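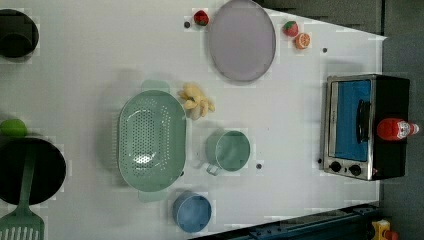

The purchasing office at Bakalis replied this morning that a single order is preferred to several small ones, and asked that the bench, the spare parts and the kitchen props be placed on one form before the end of the quarter. The office also asked whether the props could be charged to consumables. Our answer was yes for the food and the small dishes, and no for the toaster oven, which is to be entered with the equipment.

Entry of Oct 28, 2021. Budget for the second bench.

The ceiling for the whole request is 1,019. Of this, 1,000 is the allocation itself and 19 is carried over from the previous order. The sums agreed so far are as follows.

Replacement finger set, Prutier: 300
Fasteners and thread lock, Eltach: 43
Props, duplicate set: to be quoted
Table top, white, matt: to be quoted

This leaves 676 for the two open lines. Delivery has not been included and must be asked for in both quotations.

The duplicate set should match the present one as closely as can be managed. Colour matters more than maker. The colander and the saucepan are both mint green and should remain so, and the strawberries should again be bought in two sizes. A plain cup in blue is acceptable from any supplier. The large frying pan is a lower priority and may be dropped if the quotation comes in high.

For the table top, a gloss finish is not to be accepted, even at a lower price. The sample of gloss board tried earlier in October gave bright patches under the ceiling lights and was returned.
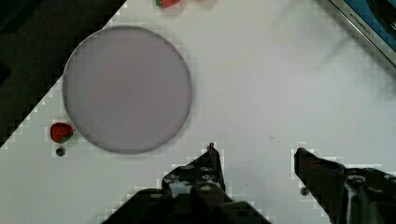 Grurkano wrote, in answer to our enquiry on spares, that fingers should be ordered in pairs and that single fingers are no longer supplied. Their letter adds that screws are not included with the pair and must be listed separately. The Eltach line above was drawn up on the same footing and stands unchanged. Prutier is to be asked whether its own set is sold on those terms, as the figure of 300 was given to us by telephone and is not yet in writing.

Points still open:

Written quotation from Prutier, with delivery.
Second price for the table top, cut to size.
Whether the toaster oven can be bought without the rest of its range.
Inventory label for the present bench, which the form requires.

The request is not to be signed until the first two are in hand. The form is in the shared folder under Bench 2, with the old order attached for the part numbers.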